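Shemweta Bench Set: data card and recording rules
Release 2, April 15, 2025
Maintained by Zawadi Lukumay and Kipchumba Rotich, Tatside

Contents
2,466 episodes of two-arm tabletop work, mostly picking up small objects and putting them into hanging baskets. Each episode has joint positions, gripper commands, the two wrist camera streams, the fixed camera stream and one line of task text. All episodes were recorded by teleoperation. Nothing was scripted.

The rules below were written in November, after the first release, and every episode in this release was checked against them. If you add episodes, follow them too. Episodes that break a rule go in the rejected folder with a note. Do not delete them.

Bench rules
The wall covering stays the same within a batch. Patterned walls are allowed and we use them on purpose, but a batch may not mix patterns. Write the pattern name in batch.txt.
Baskets hang from the rails and are empty at the start of an episode unless the task text says otherwise.
Scratches and chips in the tabletop are left alone. Do not sand, tape or paint over them in the middle of a batch.
Objects named in the task text must be in reach of at least one arm.
Hoses and cables along the arms are tied down with enough slack for full wrist rotation. Check the ties before the first episode of a session.
Hands stay outside the enclosure while the arms are powered. To reset objects, pause both arms first and wait for the operator to say clear.

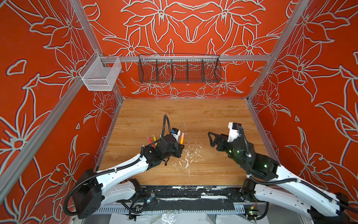 Fixed camera view, tabletop task. Left gripper at the orange marker or tube, right gripper empty.

Episode rules
An episode starts with both grippers in view of the fixed camera and ends when the operator presses stop. The limit is 40 seconds. Longer episodes are cut from the set, even if the task was finished.
One task per episode. If an object is dropped, the operator may try again inside the time limit, and the episode is tagged retry.
Task text names the object by color and kind, for example "put the yellow marker in the white basket". Do not write "left one" or "that one".
For the divided black basket, number the compartments 1 to 5 from the left as seen by the fixed camera.

Review
Two people look at each episode, and the operator can't be one of them. Emmanuel Mwakalinga keeps the review sheet. If the reviewers disagree on success, the label is unclear.

Known problems
The fixed camera was bumped during batch Zelo and the view is shifted slightly. We kept the batch. Use the calibration file in its own folder.
Some retry tags are missing from the oldest batches. Nafula Ndung'u is working through them.
Glare from clear plastic near the front edge shows up in some fixed camera views. It has not been masked.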